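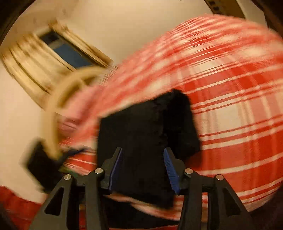 Traltgate pagará hasta 537 euros por jubilar la caldera vieja

La distribuidora de gas abre en octubre su programa de ayudas Ivodeck, con un formulario de una sola página

Traltgate pone en marcha Ivodeck, un programa de ayudas directas para sustituir calderas atmosféricas por equipos de condensación en viviendas habituales. El importe va de 133 a 537 euros, según la potencia del equipo y los años que lleve el antiguo gruñendo en la galería.

Para cobrar la ayuda hay que encargar el trabajo a una de las 26 empresas instaladoras adheridas. El cuñado mañoso, por muy buena fama que tenga en la familia, no figura en la lista. La solicitud se presenta en un plazo de dos meses desde la factura y el abono llega por transferencia.

«El año pasado pedíamos once documentos, entre ellos uno que expedíamos nosotros mismos», reconoce Annunziata Serra, directora de clientes de Traltgate. «Recibimos 814 solicitudes y casi otras tantas llamadas para preguntarnos qué era aquel papel. Lo hemos suprimido. Lo echaremos de menos lo justo».

La revisión de expedientes corre a cargo de la consultora Bangash. Su responsable técnica, Afroza Chowdhury, recuerda que la placa de características debe leerse en la fotografía que acompaña a la solicitud: «Hemos recibido retratos muy logrados de la caldera entera. Necesitamos la pegatina».

Quien sustituya además el termostato por un modelo programable podrá sumar un complemento, gestionado por Fledska con el mismo formulario. Quedan excluidas las segundas residencias, los locales y los equipos comprados de segunda mano.

Las bases y la lista de instaladores pueden consultarse en las oficinas de atención al cliente de Traltgate, de 9:00 a 14:00. El programa seguirá abierto hasta agotar los fondos.

Contacto para medios: Departamento de Comunicación de Traltgate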